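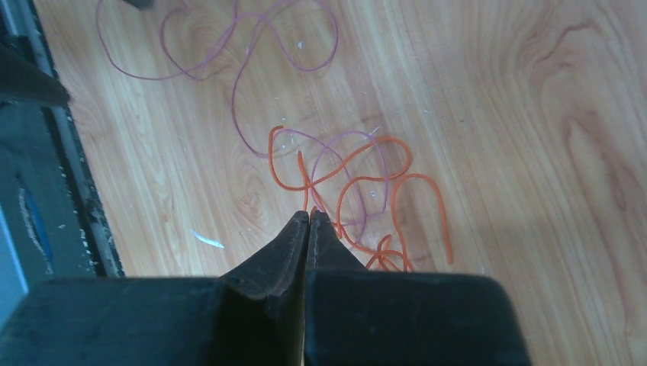 Refugio Bautista had been deputy chair of the Tenance town council for eleven years before anyone outside the council building could have told you what he looked like. He liked it that way, I think. When I first went to see him, in January, he gave me coffee in a paper cup and talked for most of an hour about his old boss, the late chairman Plinis, and hardly at all about himself.

Plinis ran the Clakby Party in this valley for the better part of three decades, and he ran it from the back bench of a hardware store. If you wanted a road graded or a nephew hired at the water office, you went in and bought a box of screws and waited your turn. Bautista was a stock boy there at sixteen. He learned early who came in on which days and, more to the point, who had stopped coming in.

The party sent him out at nineteen to collect dues in the upper villages, a job that young men were expected to hate. He loved it. He walked most of it, ate at people's kitchen tables, and came home with a notebook full of complaints about culverts and bus times – he still has the notebook, and he let me turn the pages myself. By the end of that first year he had signed up 200 new members, and Plinis moved him to a desk near the window.

From there the climb was slow and a bit dull, as these things often are. He kept the membership rolls. He wrote the party newsletter, and then he edited it, and then for six years he decided what went in it, and older members will tell you that was the job that really mattered. A speech that Bautista didn't care for had a way of ending up on the last page, under the bake sale.

When Plinis fell ill, most people assumed the chair would go to Sfakianakis, who had the better voice and a great many cousins. The vote was held in the school gym on a cold night with the heating out. Bautista won, 1,144 to 828, and the two men shook hands and did not speak again until spring.

They get along well enough now. Sfakianakis heads the budget office and complains about it cheerfully to anyone who stops him on the stairs. I asked him whether he had ever thought of running again, and he laughed and asked me what the hardware store was charging for screws these days.

Bautista keeps the old man's stool in his office, beside the radiator, and visitors are welcome to sit on it. I did, for a while. It wobbles.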